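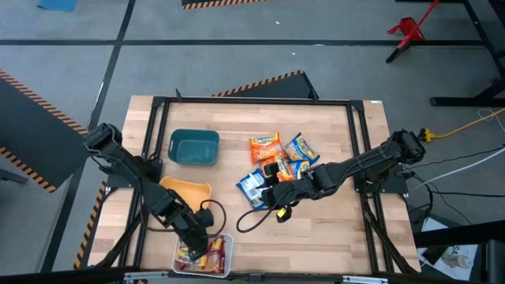 Ilard bench comparison

Last edited in October by the Ilard wiki editors

The Ilard bench comparison is a test procedure for robot grippers and the arms that carry them. It is used to judge how well a pair of fingers handles soft, shiny packaging such as crisp bags and wrapped snacks. The procedure takes its name from the Ilard workshop, where it was first written down, and is also used at the Wallner test room.

Layout

The bench has a wooden top with a black metal frame fixed to it. Two black arms are mounted on rails at opposite sides and reach in over the wood. Bags are placed in the middle, and open bins and a translucent container stand towards the left. Both arms must be able to reach the middle of the bench, but only one is scored at a time. The other may work at a container during the same run, as this shows up problems with shared space and trailing cables.

Grippers compared

Two sets of fingers have been put through the full procedure. The Tromulex set has narrow, stiff tips. It gets under the sealed edge of a bag easily but tends to pinch the film, and the bag may swing when lifted. The Kida set has wider tips with a softer face. It holds a full bag more steadily and does less damage to the contents, but has trouble with bags lying flat against each other.

In the Wallner trials the Kida set completed 82 per cent of lifts from the open bench. The Tromulex set completed nearly as many and was the better of the two at picking from a packed container, where there is little room for the fingers to open.

Procedure

Each run lasts 11 minutes. The operator starts with the bags close together, some of them overlapping, and moves them one by one into a bin. A lift counts if the bag clears the wood and is released inside the bin. Dropped bags are left where they fall unless they leave the bench. After nine runs the fingers are changed and the arm's zero position is checked again before work continues.

Bags with burst seams are replaced between runs. Bags with different prints are mixed on purpose, because bright or reflective film can affect camera-based control.

Known limits

Results depend heavily on how much air is in the bags, and the procedure gives no way of measuring this. Cable loops near the wrist can also drag on the bench and shift a light bag before the fingers close. Later versions ask for the cables to be strapped along the links, though a loop is still needed at the wrist so that it can turn freely.

See also: Cable routing; Finger tip wear; Two-arm benches

Contact the editors | Text copyright Ilard | Back to top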